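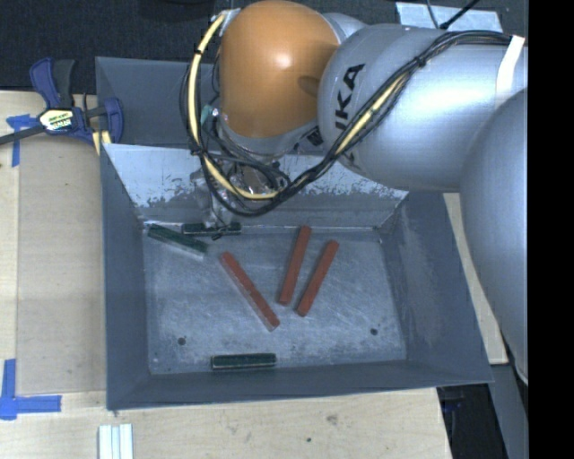
Ollside Picture Hanging Rail System

Product code: OLL-667
Supplied by: Clemex Gallery Fittings, Lemirbridge
Page last revised: 23 January 2018

Overview

The Ollside rail is a wall-mounted hanging system for framed paintings, prints and drawings. It is sold to small museums, auction rooms, dealers and private collectors who change their displays often and do not want to drill new holes each time. The rail is fixed once, close to the ceiling or under a picture moulding, and each work then hangs from one or more steel rods that slide along it.

The system replaces our older Simiyu rail. Rods and hooks bought for the Simiyu fit the Ollside, but the end caps and corner pieces do not and need to be ordered again.

What is in the standard set

Rail, 2 metres, in anodised aluminium
Wall clips with screws and plugs
Rods, 4 mm square section, in white or plain steel
Adjustable hooks with locking screw
Two end caps
Hex key
Fitting sheet

Extra rods and hooks are sold singly. Please state the rod length when ordering, as rods are not returnable once cut.

Load

The rail carries up to 300 kg over its full length if all the clips are used and the wall is sound brick, stone or concrete. On plasterboard the limit depends on the fixing and the studs behind it, and we ask customers to take local advice before hanging anything heavy.

Weigh the work in its frame, with the glazing in place. Old gilt frames are often much heavier than they look, and a large canvas that has been relined or put on a new stretcher may weigh more than the figure in an old catalogue. Works wider than a metre should hang from two rods, with the hooks set at the same height.

Fitting

Mark a level line along the wall and fix the clips. The end clips go 6 cm in from each end of the rail. Push the rail up into the clips until it clicks, then fit the end caps. Rods go in from below anywhere along the rail and turn a quarter to lock.

Rails can be joined end to end for longer walls. The joining pin is hidden when the rail is up – only a thin line shows on the front face. Inside corners are supplied ready mitred. Outside corners are made to order.

For listed buildings and panelled rooms there is a version that hooks over an existing picture moulding, so that no screws go into the wall. It takes a lower load, and the mouldings vary so much that we need a drawn profile or a short offcut before we can quote.

Security hooks

The standard hook can be lifted off by hand. The security hook has a spring gate which closes over the frame wire or D-ring, and it can only be opened with the key supplied. Most lenders now ask for these on loaned works. Helmut Ehlers in our workshop can supply a signed data sheet for loan paperwork if you send him the order number.

Finish and cleaning

The rail is available in white, silver and black. White rails can be painted over with ordinary wall emulsion once lightly sanded. Wipe with a dry cloth. Do not oil the rods – the hooks will slip, and oil can mark the back of a canvas or a paper backing board.

Customer notes

"We rehung the whole upstairs room in an afternoon, including the two big altarpiece panels. The old chains had left grey marks on the wall and the rods have not." – Kerubo Shirima, collections assistant

"Good rail. The fitting sheet could be clearer about which way round the clips go. I had to take three of them down again." – Emiliano Iglesias, print dealer

"Used for our December sale view. The hooks stayed level all week, which matters when you have small oils hung in pairs." – Wafula Kioko, saleroom manager

The fitting sheet has since been redrawn and now shows the clips from the side.

Delivery

Rails are sent in a rigid tube and need a signature. Lengths over 2 metres go by pallet and must be unloaded at ground level. Please check the ends of the rail before signing, and keep the tube if you think you may want to send anything back.

Orders and questions

Samer Bitar handles trade orders and can work out a parts list from a wall plan with measurements. Please give the height of the ceiling, the wall type and the weight of your heaviest framed work. Samples of the rail in each colour are sent free of charge on request.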